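Stacked washer dryer — doors, yellow cloths, parquet. Opinions??
Utility & Laundry > Small rooms

hallwaylaundry
Posted 01/12/2020
Got the tall white stack in at last. Top to floor almost, both doors round dark glass. Room is tiny. Question is the cloths — the yellow cleaning ones. Do you lot chuck them in the drum with towels or seperate? Mine come out with fluff all over.

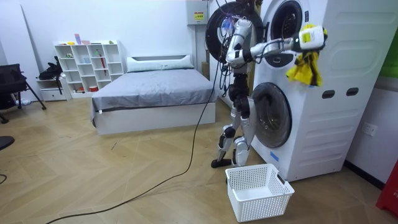 Also worried about the floor. Light wood, herringbone, landlord's. Flat in Nistberg so no chance of swapping it for tiles. Tray underneath or not?

Fukis
Separate. Always. Towels shed, cloths grab it. Net bag, cool wash, no softener.

pegbasket5
Disagree with Fukis. I've done mine with tea towels since July, no bother. Bath towels are the problem, not everything.

Fukis
Tea towels fine, I'll give you that. He said towels.

hallwaylaundry
Bath towels, yes. Guilty.

Andis
Tray yes, if you can get it under. We didn't bother and a hose went. 2 boards lifted, deposit gone.

pegbasket5
Trays just hide the leak till it's a big one. Pull the stack out a bit and check the hoses. Cheaper.

Andis
Pull out a stack, on wood?? on your own? Good luck with the scratches.

hallwaylaundry
Not pulling it anywhere thanks. Other thing — top drum. I can reach it ok but small stuff sticks to the back and I miss it. Found a cloth in there after three loads. Top door swings to the left on mine so at least it's out of the way of my right arm.

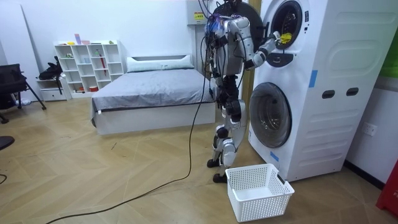
Anyone know if you can leave the top door open between loads? Leave it open as long as nobody's going to walk into it, drum airs out and the seal doesn't go whiffy.

Esteves
What he said. And spin the drum by hand before you shut it, stuck cloths drop down. Takes 2 seconds.

pegbasket5
Or just wash less than 100 things at once lol

Fukis
No softener!! Saying it again becuase people never read that bit.

hallwaylaundry
Read it. Net bag ordered. Still undecided on the tray, will measure the gap tonight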